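Wash and Fold FAQ
Jeltcombe Laundry
Last updated June 14, 2026

We get the same questions at the counter all day so putting them all in one place. If yours isn't on here ask Khang at the desk or leave a note in your bag. Notes do get read.

DROP OFF AND PICKUP

What time can I drop off?
Any time the doors are open. Wash and fold counter closes an hour before the self-serve side does. After that there's the drop locker by the back entrance, tag your bag, push it all the way in, done.

Do I need an appointment?
No. Comforters and big rugs, call first.

When will it be ready?
Next day by closing for most orders. Same day if it's here before 9 and under 15 pounds. Over that we can't promise. Mondays are slow for us because of the weekend pile, so plan on a extra day.

Somebody else is picking up my stuff, OK?
Fine. They need the ticket or your phone number. No ticket and no number = no bag, even if they're very nice about it.

How long do you hold finished orders?
30 days. We text twice. After that it goes to donation. Shelf space is what it is.

I lost my ticket.
Phone number works. If you paid cash and never gave a number, come in and describe the bag and a few things in it. Has worked every time so far.

PRICES

How do you charge?
By the pound, weighed dry, at drop off. Price is on the board and on the slip. Minimum order applies, also on the board. Went up a little in January, first time in a long while.

Do you weigh the bag too?
No. Scale is zeroed for ours. If you bring a heavy one (hampers, duffels with wheels) we tip everything out first.

Why did my load weigh more than last time?
Usually jeans, hoodies, bath towels. Also damp stuff. Gym towels sitting in a bag weigh a lot more than you'd think. Dry them on a rail before you come in and you'll pay less.

Is there a monthly plan?
Yes, 100 pounds a month, use it how you like. Unused pounds roll over one month, not two. Ask Khang Quan, he set it up and he's the only one who can change it in the system right now.

Do you do businesses?
Yes. Salons, a couple of gyms, one bed and breakfast. Halyna Tkachenko runs the business accounts. Biggest single week was 287 towels from one salon group, so we can probably handle yours. Separate price sheet, ask for it.

WASHING

What detergent do you use?
Unscented liquid unless you say otherwise. Scented is free, just check the box. You can also bring your own, put your name on the bottle please. We have four orphan bottles back there now.

Do you mix my clothes with other people's?
No. One order, one washer. Never mixed.

Do you sort colors?
Lights and darks, yes, if the order is big enough for two machines. Small order goes in together on cold. If you want it split anyway check the box, there's a small charge for the second machine.

Bleach?
Only if you ask and only on whites.

Fabric softener?
Default is none. Towels especially. Softener coats the loops and then they stop soaking up water. If yours feel waxy ask for the towel reset, it's a hot wash with no softener and a extra rinse. One or two rounds usualy does it.

Can you get a stain out?
Maybe. Point it out at drop off, we put a tag on it. Grease and makeup, pretty good odds. Hair dye, not great. Anything that's already been through a hot dryer, don't get your hopes up.

What won't you wash?
Leather, suede, silk, anything marked dry clean only, anything with motor oil or gas on it. Pet beds yes, if you shake them out first. Please shake them out first.

Do you check pockets?
We try. Not responsible for pens. Cash goes in an envelope stapled to your ticket.

DRYING

Everything gets dried on high?
No. Medium for most. Low for stretch fabrics and anything with elastic. Check "hang" for the things you don't want in a dryer, we have two racks and they fill up, so keep it to a few pieces.

My sweater shrank.
Bring it in with the ticket. If it was on the hang list and we missed it, that's on us and we'll sort it out. If it wasn't on the list, we'll talk.

FOLDING

How do you fold?
Shirts in thirds, sleeves in. Pants in half then thirds. Socks paired and flipped over once, not balled. Underwear flat in a stack. Kids stuff separate if you ask.

Can I get it folded a different way?
Sure, write it down or bring one in folded the way you like and leave it on top. People do this mostly for towels. Narrow cabinets, open shelves, baskets, everybody has a different one.

Fitted sheets?
We do our best. It'll be a rectangle.

What about towels?
Standard is long sides in first, then in half, then thirds, so the folded edge faces out on the shelf. Hand towels same thing minus one fold. Washcloths in quarters. Shake them out before folding, brings the loops back up and gets the wrinkles out of the border band, which always dries tighter than the rest.

A tan terry towel, bunched up in the first two, part folded in the third:
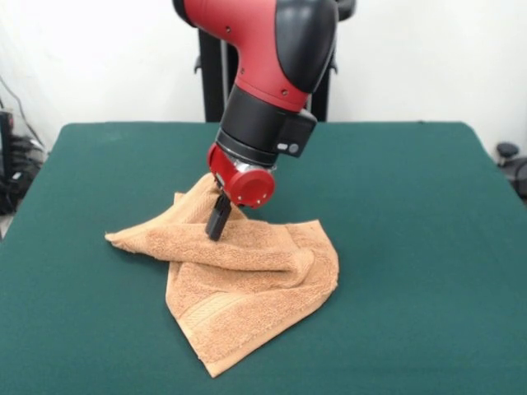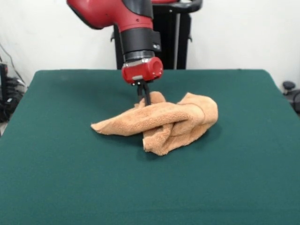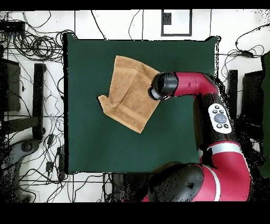

Can I get them rolled?
Yes, rolled is no charge up to 15 pieces, after that it's a few cents each. Salons like rolled. Business accounts have it as a setting, tell Halyna once and it stays.

Do you iron?
No. There's a place two doors down from the bank, Pasichnyk, they do pressing and alterations and they're good. We don't get anything for sending you.

DELIVERY

Do you deliver?
Tuesday and Friday evenings, inside town limits. Free over the minimum on the board. Leave a porch light on.

Do I have to be home?
No. Tell us where to leave it. Under cover please, we are not rewashing for rain.

PROBLEMS

Something's missing.
Call within three days. Nine times out of ten it's a sock in a pant leg or a pillowcase inside the duvet cover. Look there first. If it's really gone we go through the lost bin with you.

I got someone else's sock.
Sorry. Bring it back whenever, no rush, there's a basket by the change machine.

The app says my order is ready but I didn't get a text.
App is ahead of the texts sometimes. Trust the app.

Can I leave a tip?
Jar on the counter or add it on the card screen. Goes to whoever's on shift.

Where do I park?
Lot behind the building, first row is ours. Not the spots with the yellow paint, those belong to the dentist and they do tow.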